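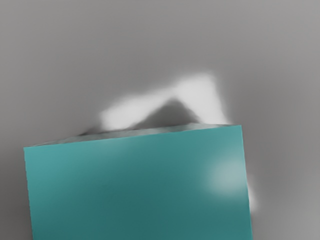 # Test a chore in sim before you buy anything

Quick writeup, doing this between shifts. People at the Catville shop keep asking if an arm can do the end-of-day tidy yet. Parts back in bins, boxes squared up on the shelf, that kind of thing. Short answer: parts of it. Long answer is the test below, takes an afternoon and costs you nothing but electricity.

Start with one block. Plain box, one flat color, gray ground. I know you want to load the full kitchen with the dishwasher. Don't. If it can't put a teal block where you told it to, it isn't going to load plates.

## What you need

- a simulator, any one you can already run
- an arm model that comes with it, stock settings
- a text file for notes
- patience, mostly

My project folder is called Clirkonness, so if you see that in the paths below just swap in your own.

## 1. Write the chore as one sentence

"Pick up the box and set it on the shelf, front face out." If you need an "and then" after that, it's two chores. Split it.

Laundry fails right here by the way. Try writing "fold the shirt" as one sentence a machine could check. Where are the corners? Inside out or not? Park it for later.

## 2. Build the plainest version

One box. Flat ground. No textures, no labels, no clutter. Set the box size from a real thing you handle, I measured a parts carton. Set the weight too, the default in mine was way off and the box flew off like a balloon.

Save this as `clirkonness/base`. Never edit base again. Copy it.

## 3. Put the camera where it would really go

Near the hand, looking at the work. Then look at what it gives you up close. One big smooth face, a bright soft patch where the light lands, everything behind it mush. A person knows it's a box because they saw it from across the room a second ago. The arm only knows that if you keep the earlier views around or give it a second camera farther back. I did the second camera. Easier.

Check these before going on:

- can you find at least one straight edge at the closest point of the approach
- does the bright patch move when you move the light (it should)
- does your detector mistake the glare for a different object. Mine did, for two evenings

## 4. Run it a lot, change one thing

First batch, same start pose every time. Should be boring. If it's not boring stop and fix it.

Then nudge the box. Tilt it a few degrees, slide it, turn the light down. One change per batch. I did 3,000 runs in all, left it going overnight on a Wednesday and the fan woke up the dog.

Write down for each run:

- start tilt
- light setting
- picked up y/n
- set down right y/n
- if no, one word for why (slip, miss, tip, bump)

That last column is teh useful one. Everything else you can get from the log.

## 5. Read the failures first

My tilted batch came out at 84 percent set down right. Sounds ok. Now think about a shop floor where you put away a few hundred items a day and picture somebody walking behind the arm fixing the rest. That somebody is me, so no.

Sort by your one-word reason. Most of mine were "miss", coming in at an angle on a shiny face. Rougher surface setting on the box plus the second camera took out most of those. In the real shop that means matte cartons, or a strip of matte tape on the shiny ones. Cheap.

"Tip" was the other big one. Grip too high. Lowered it, gone.

## 6. Add mess slowly

Second box. Then a box leaning on the first. Then a bin with walls. I got to 17 items in the bin before it just sat there and thought about it. Stop when it gets bad and write down where.

Halvard Myklebust runs the same test over at the Løken shop with soft bags instead of boxes and got stuck at 3. Bags are a whole other animal, if you've got bags read his notes and not mine.

## So can it do the chore yet

Where I'd put things after this, my opinion, argue if you want:

- **Same boxes, same shelf:** yeah, go price an arm
- **Mixed boxes in a bin:** with a person nearby
- **Bags, cloth, cables:** not this year
- **Dishes:** clean and racked maybe. Dirty and stacked no
- **General "tidy up the room":** no

Sim is kinder than the real thing, so knock some off whatever number you get. Grippers wear, floors aren't flat, somebody leans a broom on the shelf. A chore that's shaky in sim isn't worth renting hardware for. If it's solid there, try it for a week on one shelf with real cartons and keep the same notes file, same columns, so you can put them side by side.

Bodanstead branch is supposed to try the shelf version in January. Will add their numbers at the bottom when i get them.

TODO: light settings table, fix the paths in step 2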